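Stop Tuning the Policy Until the Logs Can Be Replayed

By Shufen Qin
July 23, 2019

14 comments | 121 shares

Most of the manipulation groups I talk to spend their effort in the wrong order. A policy fails, someone adjusts the network or the reward, the score moves a little, and the change is kept. The tooling that would show why the policy failed is put off until after the next deadline. My argument is that replay comes first. If a simulation team cannot take any failed episode and reproduce it bit for bit on a second machine, it should not be training anything.

I work on the evaluation side of Fontes, a simulation stack for two-handed tabletop work. It sits between Cladon, which does the planning, and Jullton, which runs the low-level hand controllers. For most of last year the three pieces were versioned separately and kept separate clocks. We had a large suite of episodes and a dashboard with a success rate on it. We had no means of asking a specific question about a specific episode.

In March we ran the full suite of 1,424 episodes twice on the same commit with the same seeds. The two runs disagreed on 121 of them. The success rates were close enough that the dashboard rounded them to the same number, so the disagreement had been invisible for as long as we had been looking at the dashboard. Several changes merged in the preceding months had been justified by differences smaller than this. We had been reading noise and writing it into the changelog as progress.

The causes were ordinary. The contact solver ran with a thread count taken from the host, and the order of summation changed with it. The planner had a wall-clock timeout, so a busy machine returned a shorter search. Camera observations were stamped on delivery instead of on render, and under load the policy could receive an image older than the joint state paired with it. None of these is a research problem. Each took longer to find than to fix, and the finding was slow for lack of replay.

Where the time goes in a two-handed task

Tabletop scenes are a good place to see why this matters, and they look simpler than they are. A typical start state in our suite is a plate to the left, a cutting board between the hands, small food items on the board and a compartmented container at the upper right. Both hands begin near the objects. The right hand in particular starts with its fingertips close to the container, and a few millimeters in the first control steps can decide whether it makes contact at all.

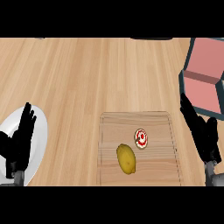 What a replay log has to contain

The usual log holds joint positions, actions and a video. That is enough for a talk and too little for debugging. A video shows that a grasp slipped. It does not show whether the planner asked for a bad pose, whether the controller failed to track a good one, or whether perception supplied the wrong object position to both.

A usable log holds the full simulator state at the first step, including solver warm-start values, which are easy to forget. It holds every message between modules with its simulated timestamp, the random state of each module stored separately, and a hash of every asset loaded. It must also be possible to replay one module against recorded inputs from the others. This last requirement is the expensive one. It forces each module to declare its inputs, and most modules in most stacks do not. Ours did not. The planner was reading a shared parameter table that the controller also wrote to, and we learned of this only when the planner replayed alone and gave a different answer.

Guangming Ding, who maintains Cladon, objected to this program when I proposed it, and his objection deserves a fair statement. Physical hardware is not deterministic. A policy that survives only under exact replay is worthless, and a team that removes all variation from its simulator may end up with a controller that depends on the absence of variation. He would prefer to leave the timing jitter in and treat it as free randomization.

I agree with the premise and reject the conclusion. Variation should be in the simulator, drawn from a seeded source, with its distribution written down. Jitter from a loaded host has a distribution that no one chose and that changes when the cluster is upgraded. It cannot be swept, held fixed or reported. If observation delay matters, and for contact work it does, then delay should be a parameter. We now sample it explicitly, and the resulting policies are tested against a wider range of delays than the accidental one ever produced.

The second objection is cost. Full logging slowed our suite by nearly a third at first. Moving the state dump off the critical path recovered most of that. The engineering work took two people four weeks, during which no policy improved. A manager who tracks only the success rate will see a flat line for that period and will have to be told in advance to expect it.

The return is in the length of the argument that follows a failure. When the right hand clips a container rim, we load the episode, swap in recorded perception, and see whether the contact persists. If it does, we swap the planner. The question of whose module is at fault used to occupy a meeting. It is now a command with a flag.

Dolwood, our next release, will refuse to record a success rate for any run that does not also pass a replay check on a random sample of its own episodes. Some users have called this heavy-handed. They can turn it off, and the report will then say that it was turned off. I would like to see the same line in published results.

Contact: Fontes evaluation group
© 2019 Shufen Qin. All rights reserved.
Back to top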